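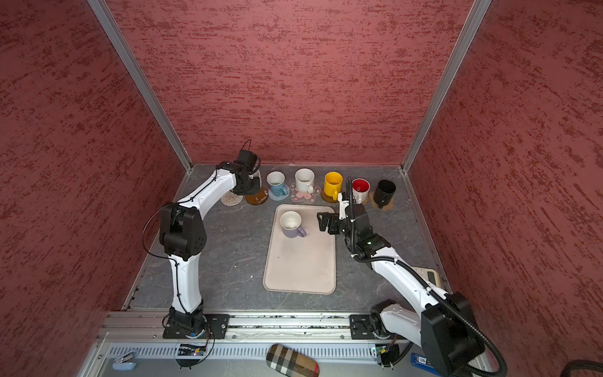 How do you teach a robot to put a mug on a coaster? You do the job yourself, with the robot's arms doing what your hands do, and you do it again until there are enough good runs to learn from.

Print this article | E-mail this article
Filed under: Work & Machines

Fiona Nisbet has put a lot of mugs on coasters this September. She works for Zuseo, a small firm in Trerkmont that records tasks for robot makers. Her shift starts at 8 in the morning. She holds a pair of handles, one for each arm, and the grippers follow.

The job on her sheet is a plain one. A mug goes on the tray, an arm picks it up and sets it down on a coaster at the back. The yellow mug and the red one count the same as the lavender one. A run takes around 16 seconds when it goes well.

"The handle is the hard part," Nisbet says. "If it points the wrong way you have to come in from the side, and then the other arm is in your road."

Her best day so far is 109 runs. Evander Tosh, who checks them afterward, threw out 13. He drops any run where the operator stops to think, since the robot will learn the stop along with everything else. A bumped mug can stay in if she sets it straight.

New operators spend their first week on a practice program called Lumbao, moving blocks. Most grip too hard at first, Tosh says, and most lift too high.

Nisbet used to pack glassware at Rellel. She says the old job was faster but the chair here is better. Next month the sheet changes to bowls.

Print | E-mail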